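House rules for hand-held gripper sessions, second version

I wrote the first version of these rules on one side of a sheet of paper in September, and by the time we had 40 sessions behind us most of the sheet was crossed out or written over. So I typed it up again.

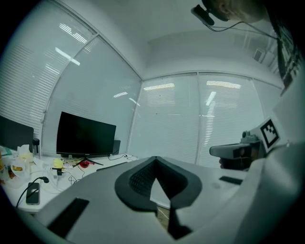 The rules apply to any session where a person holds the grippers and does a household or desk task while everything is recorded. They do not cover the arm. The arm has its own sheet, with the safety stop and the floor tape and all of that, and I have not changed it.

I am posting them because two people wrote to ask what we do, and I would like to hear from anyone who does it differently.

Before the session

Clean the pads. A damp cloth, then a dry one. The ribs in the rubber hold lint and crumbs, and a dirty pad grips differently from a clean one. Look at the edges of each lobe while you are there. If a piece is missing, change the pad and write the change in the log with the time.

Check the marker cards. Each card should be flat, firmly attached and free of tape over the printed part. A bent corner is enough reason to replace it. We print ours on matte stock now. The first batch was glossy and we lost most of an afternoon to tracking dropouts when the ceiling lights hit them at the wrong angle.

Do not move a card from one gripper to another. The IDs are listed in the Piltora config file, and swapping two cards gives you a session that looks fine until someone tries to use it. We threw out 27 recordings that way. Left stays left, right stays right.

Sort out the blinds. Closed is the rule, even on a gray day. Sunlight moves over the course of a session and the exposure moves with it. I know people like having them open. You can open them at lunch.

The desk

The first sheet said "clear the desk," and I have taken that out. People took it literally and wiped the whole surface down to nothing, and then we had a stack of recordings made on a desk that looked like no desk anyone uses. The arm was later asked to pick up a ball next to a phone charger and did badly at it. The rule is now split in two.

Clutter that belongs on a desk can stay. Phones, cables, packaging, small objects. Shift it around between tasks so the same items are not in the same spot all day.

Anything that could hurt someone or spill has to go. Open drinks, blades, glass. Also anything with a name, an address or an account number on it. Letters and badges are the usual ones. Turn phones to do not disturb, and if a phone has to be on the desk, the screen stays off during a take.

Monitors off as well. We had a Maeng session with somebody's inbox in the background for most of it, and I had to go through the whole thing by hand.

Cables need a separate line. A cable lying on the desk is fine. A cable that crosses the edge where the operator's arms will pass is not. Route it to the back or unplug it. The same goes for any cable running from something you wear. Have a second person check that it has enough slack when you turn your head both ways, and that it does not loop around your elbow.

During the session

Say the task name out loud before you start, and say "end" when you finish. The software has a button for this, and the button gets forgotten. The audio has saved us more than once.

Work at a normal speed. New operators go slowly and carefully, as if they were being graded, and the result is a person moving like a nervous robot. If you drop something, pick it up and carry on. Drops and retries stay in the recording. Please do not restart a take to get a cleaner one. If you do have to restart, keep the old file and mark it.

Keep the marker card in view when you can, but do not twist your wrist into a strange position for its sake. Short gaps are handled in processing.

Stop after 48 minutes. I am asked about that number a lot. It was the length of the longest session in which the operator's notes did not mention a sore wrist or hand, and I had nothing better to go on. Take a real break, put both grippers down and take off the headband. If your hands hurt before then, stop before then.

People in view

Anyone who may end up in a recording signs the consent form first. That includes people who are only helping and people who come in to ask a question. There is a sign for the door - please use it. If someone walks in anyway, finish the take, tell them they were recorded, and ask. If they say no, the take is deleted that same day and the deletion goes in the log.

Faces are blurred in everything that leaves the building. The blur is run by a script and then checked by a person. The script misses faces that are partly turned away, so the check is not optional.

After the session

Copy the files to both drives before you wipe the recorder. Fill in the log while you remember what happened: operator number, tasks, pad changes, anything odd. "Nothing odd" is a fine entry. A blank is not.

Put the grippers back in the Stiltanik case with the pads facing up. Pads left pressed together overnight take a set, and they need replacing sooner.

Still open

I do not have a good rule for calibration. At present we recalibrate at the start of each day and after any knock. The Prunitz people do it once every 1000 takes, which seems like too few to me, but their mounts are stiffer than ours. I plan to run a week each way and compare the drift.

The other one is left-handed operators. The log has a box for it now. Whether we should also swap the task layouts for them I have not decided, and if you have tried it, the comments are open.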